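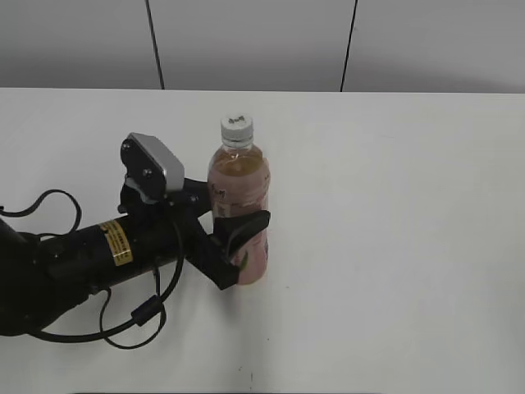

Gurnell Workplace Services – Facilities and Operations Team

Speaker notes: Can it clear a table yet?
Operations open session, 2/10/23
Slot: opening talk, questions at the end

Slide 1 – Title and bottle

Leave this up while people find seats. Don't start talking over it.

First line: "Hands up if you picked up a bottle today." Wait. "Hands up if you had to think about it."

One bottle, standing up, cap on, on a plain white table with a clear space to the right of it. A black arm with two fingers, one of them against the side of the bottle. If you wanted to make the job easy, this is how you would set it out. Ask the room when they last saw a canteen table looking like that at two in the afternoon.

Point out the camera on the wrist. I'll come back to it on slide 4.

Say clearly that a still picture can't tell us how the grasp went. Sales decks are full of stills like this and people fill in the rest for themselves.

Slide 2 – What we were asked

Background for anyone new. Last year we were asked whether machines could take over part of the evening clear-up: tables, the kitchen points, the returns bench in the shop. The question came with a brochure from Ferkero and a short film. The film was very good. It was also speeded up, which it said in small grey letters in the bottom corner.

I am not against the idea. I have cleared those tables and would happily never do it again. But I have been asked to sign things off on the strength of films before. (Pause. Some of them will remember the floor scrubber.)

Slide 3 – The job as it is

Read the list slowly, it is duller than people expect and that is useful.

Bottles with the cap on, full
Bottles with the cap off, half full
Bottles lying down, under a coat
Cups inside other cups
A plate with a fork balanced on it
Something sticky
Somebody's phone

A person on the evening shift sorts all that without being told. They know that a full bottle with the cap on probably belongs to someone who is coming back. They leave it. I have yet to see a machine on offer that leaves things.

Go back to the title picture for a second if there is time. The bottle there has plenty of drink in it, a pinkish, tea-coloured one. Should it be cleared at all? Bin, fridge or lost property? Picking it up is the smaller half of the work.

Slide 4 – Seeing and squeezing

Keep this short, the engineers will want to make it long.

Clear plastic is awkward for cameras. Light goes through it and bounces off it. A label helps, until a finger is in front of the label, and on the title slide one is partly covering it. Then there is grip. A full drinks bottle and an empty one look much alike from across a table and want handling differently. Squeeze an open one too hard and you have a second job.

Two fingers will do for a bottle. Ask what they do with a wet napkin.

Slide 5 – The cost slide

Test at the Edholm site: 115 items put out by us, mixed, on ordinary canteen tables. I chose the items and I was not kind. The machine needed a person to step in on 4 of the first 10. The supplier said the lighting was poor. The lighting was the lighting we have.

The quote for moving and refitting tables to suit the arm was £2,000 a site, before the arm. Let that one sit. We would be paying to make the room simpler so that the machine could manage it, and a simpler room is quicker for people too. The trolley rota at Srisuk cost nothing and saved more time than anything in the trial.

Slide 6 – Where I would use one

Be fair here, or they will switch off.

Same item, same place, all day – yes. Moving filled bottles from a line into a crate, somewhere fenced off, I'd say yes now. The returns bench, maybe, if returns came in one at a time. Canteen tables, no. Kitchen points, no, and please stop asking about the dishwasher.

Slide 7 – What to ask a supplier

Three questions, leave them on screen during the discussion.

1. Can we see it at normal speed, in one take, with our own rubbish?
2. Who comes when it stops, and how long do they take?
3. What does it do with a thing it has never seen?

If they answer the third one with another film, ring me.

Look at it again in February. I'm willing to be wrong by then, and I'll bring the bottles.

Questions. Water is at the back. Take your empties with you.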